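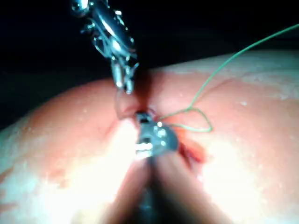

Femke Dijkstra wrote back that demo 109 was unusable for training: the left hand lags the right by 900 ms, so the policy learns to reach for the suture and then think about it.

Reassigned to Chin-lung Chou, November 17, 2023.

Swapped the left teleop handle. Same lag. Swapped it back. Same lag, now with fingerprints.

Found it. The Pillai logger was buffering the left channel at 12 frames. Set to 2. Re-recording the throws by hand tonight, green thread again. Leaving ticket open.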